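Report on the Visit to the Wimik Open Day
Course: Introduction to Automation, second year
Group project, part B

1. Why we chose this visit

In our course we must write one report about a place where robots are used or developed. Our group first wanted to visit the Brinkmann packing hall, but they take visitors only in spring. The open day of Wimik was in October, so it fitted better with our timetable. Wimik makes control software for robot arms and has 108 employees, most of them in one building near the canal.

2. How the day was organised

The doors opened at ten in the morning. We got a badge and a small plan of the building with four stations. At the welcome desk we were told that 382 people had registered, which was more than last year. For this reason every station was shown to small groups and we had to wait quite long between them, especially before the second one.

The first station was a talk of 30 minutes about safety. The speaker explained the difference between a robot behind a fence and a robot which shares its space with people. Much of this we knew already from the lecture, but the part about risk assessment was new for us and I have put my notes in the appendix.

The second station was about Gitetti. This is the name of the simulation program in which Wimik tests all movements before a real arm is allowed to do them. The third station was Herow, the teaching tool for schools. The fourth was only a poster wall with coffee.

3. The demonstration of Gitetti

I describe this station in more detail, as it is the closest to our own project. The presenter worked on a laptop and we followed on a large screen. He loaded a virtual laboratory, with a robot arm that hangs from above and a workbench with ordinary things from a household. The task was of the type "pick and place": an object has to be taken and put in another position.

He made clear that the difficult part is the order of the steps. The program must first know where every object is, then choose one, then find a path for the arm on which it does not touch the others. When the path is found, the closing of the fingers is almost the easy part. A student beside me asked why they do not use simple blocks. The answer was that round, flat and tall shapes all need a different grip, and a program which has learned only blocks will fail with a bowl or a plate.

The viewpoint can also be moved freely. In our exercises we use always the same view from the front, so I found this useful. A view very near to the arm shows its parts in large size, but one loses the overview of the bench.

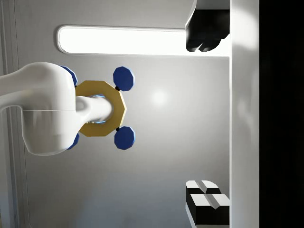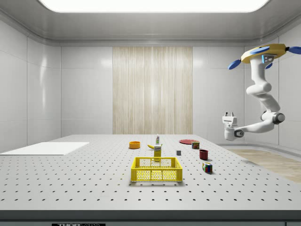

Gitetti, the virtual laboratory from two viewpoints.

After the presentation we could ask questions for a few minutes. I wanted to know how well a result from the simulation can be used on a real machine. The presenter said that friction and light are the main problems. In the program a surface is the same everywhere, but a real object can be dusty or a little bent. Therefore they change these values by chance in every run, so that the program gets used to differences. We had read of this method in our textbook – there it has the name "domain randomisation" – but it was good to hear that a company works with it every day.

4. What we learned for our project

Our group will change 2 things in the project plan. Firstly, we will add objects of different shapes to our test, at least one flat and one round. Secondly, we will save the result of each run together with the start position, which we have not done until now.

A weak point of the visit was that the real arm was out of service for the afternoon groups, so we saw the movements only on the screen. We have written to Wimik and asked for a second appointment. They answered kindly, but a time is not fixed yet.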